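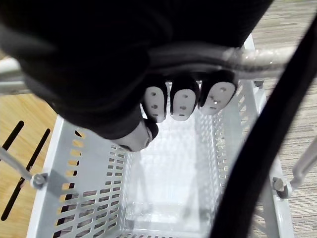

Can a robot do grocery picking yet? (small store, not a warehouse)

Posted in Shop Floor & Home Automation

We run a small grocery, one floor, produce up front, dry goods in back. Phone orders went up a lot since November and someone has to walk around with a basket and fill them. Friday mornings are the worst, 32 orders before lunch last week. My partner keeps sending me videos of robots with hands and says we should lease one. I'm not against it, I just dont know what is real. Main things I want to know:

Can they handle produce? Tomatoes, cauliflower, loose peppers. Not boxes.
Can they carry an ordinary shopping basket or do we need special bins?
Would it be slower than a teenager?

No engineer here. Please keep it simple. Budget is small but not zero.

Hatero_grocer

Depends what you mean by "do". Pick up one item and put it in a basket – yes, on a decent day. Fill a whole order on its own with customers walking past, no, I wouldn't plan a Friday on it.

I did 2 weeks of testing with a setup at a store called Cala (not my store, I was hired to write up the results). What we saw, from memory:

Boxes and cans fine. Boring.

Big lumpy stuff like cauliflower was better than I expected. Lots to grab. Trouble is a hand that size hides the thing it's grabbing, so it's half guessing at the end.

Tomatoes, so-so. It would hold them ok but picking one out of a packed pile without moving the others, that's where it got stuck. Same with scallions, you get one or you get nine.

Basket handles. Everyone forgets these. A thin bar that swings is annoying for a robot hand, and when it lifts, the basket tips if the grip isn't near the middle. Fold-down handles are worse bc they're never in the same place twice. If you do a trial ask them to show you the basket FIRST, before any picking.

Speed: 90 seconds an item when it had to search the shelf. Your teenager wins. Also somebody was standing next to it all day, so count that wage too.

If a vendor says it needs no one watching, ask to visit a store where that's true.

Grotine

no. save your money. we looked at one for the stockroom and the quote was more than my van. get a second basket and a cart

vanman_2

Bit late but the cart answer above is half right. Before any robot, fix the layout. Put your most ordered stuff on one short run of shelf, waist height, same spot every day. Helps your staff now and a machine later if you go that way.

Also ask about short leases. Vukadinović did one for our bakery side, trays only, and it was fine for trays. Produce they wouldn't promise anything on, which I respected. Get it in writing who pays for brused fruit.

And check your floor – carpet, mats, little lips at doorways. Ours got stuck on a mat twice in one morning.

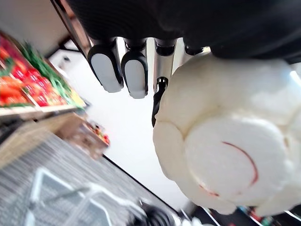 For the cauliflower type items I'd test with the real thing, at the real shelf. Ours had a nice demo with foam stand-ins and then a wet one from the cooler was a whole different story. Bring your own tomatoes too.

counterhand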